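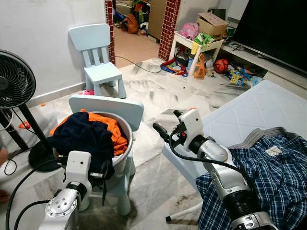 Laundry task, head camera view, plaid garment on the mattress and bucket on the chair.

To: Lirkis users list
Subject: Re: Teleop for folding, how many takes before training?
Date: 16th May

On the Lirkis list, a Koivisto user wrote:
> We are at 50 takes of the folding task by remote control and the
> policy still reaches for the middle of the cloth every time. Is
> that too few, or are we showing it wrong? Also, do you keep the
> takes where the operator fumbles the first grab?

50 was too few for us. We recorded 294 and kept 290. The four we dropped had a gap in the left wrist stream, so they were no use anyway.

On reaching for the middle: we had the same thing until the operators agreed on one starting point. For anything with an elastic waistband, the first grab is now always at the band. Before that, one operator started at the band and another at the hem, and the policy settled somewhere between the two.

Fumbled grabs stay in if the operator recovers within the same take. Stop and re-record if you have to move the cloth by hand.

Other settings, in case you want to compare:

Left arm works the bucket side, right arm works the mattress side. We don't swap during a session.
The bucket goes on a child's chair. On the floor it was too low for the left arm to reach into without tipping the rim.
Mix the colors. Our early takes were nearly all dark cloth and the first orange item threw it off.
Longest take is 3,695 frames. We split anything longer at the point where both grippers are open.

The Skuromska export script still drops the last frame of each take. I reported it in October and there is a patch in the Urkance branch, but it has not been merged. Check your frame counts before you train.

I can send our operator notes if you want them. They run to two pages.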